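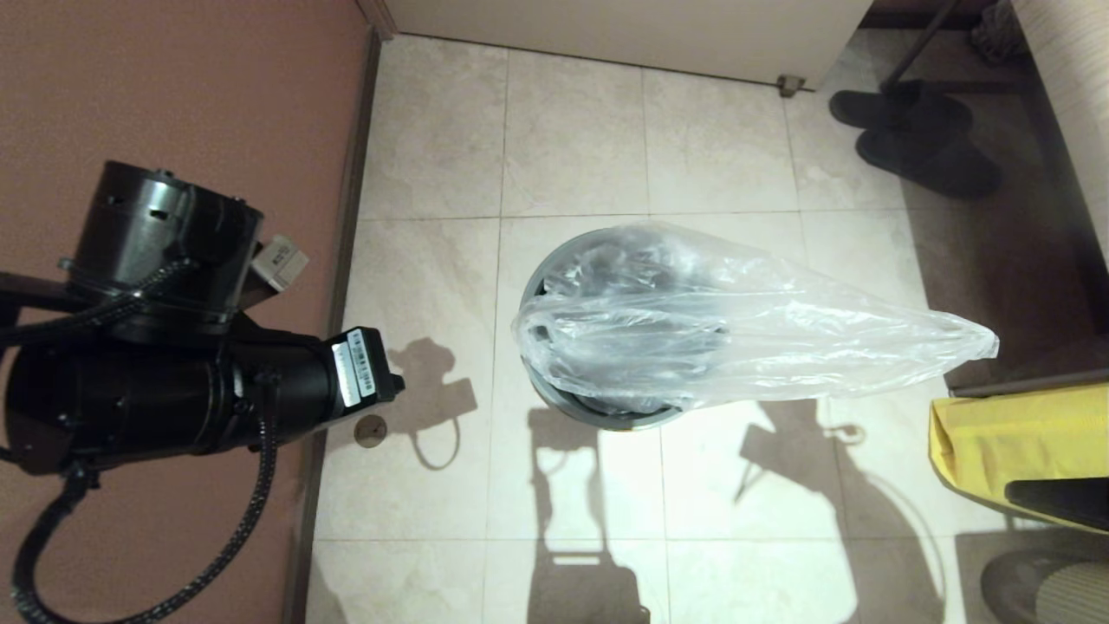
Last updated: July 14, 2018

How I Regrout a Small Tile Floor

My bathroom floor in Welham went down in 1950, and the grout had gone dark and crumbly along the tub. I put this job off for two years and then did it in a weekend, so if you've been stepping over the same bad patch every morning, come on in!

First, get the old grout out. I use a plain hand saw, the kind with a gritty blade, and go slow near the edges of the tile (I chipped one by the door because I was thinking about lunch). You want to get down at least two thirds of the depth of the tile. Vacuum, wipe with a damp sponge, vacuum again, and let it all dry overnight.

If your gaps are under an eighth of an inch, buy unsanded grout. Anything wider wants sanded. I went with a bag of Flokar in light gray, and I still have half of it sitting in the garage.

Mix a little at a time, to the thickness of peanut butter. Let it sit ten minutes and stir it again, even if the bag seems vague about it. Then push it in with a rubber float held at a slant, working across the gaps on the diagonal so you don't drag it back out. Start in the far corner and back toward the door, please. I've done it the other way.

After 20 minutes or so, wipe with a sponge that's wrung out almost dry. Rinse it a lot. There'll be a chalky haze the next day, and an old T-shirt takes that right off.

Stay off it for a full day and keep water away for three. I waited 14 days before putting on sealer, two thin coats.

All told I spent around 107 dollars, and that includes knee pads, which I'd buy again before anything else on the list. The shower walls are next, probably in September when it cools off.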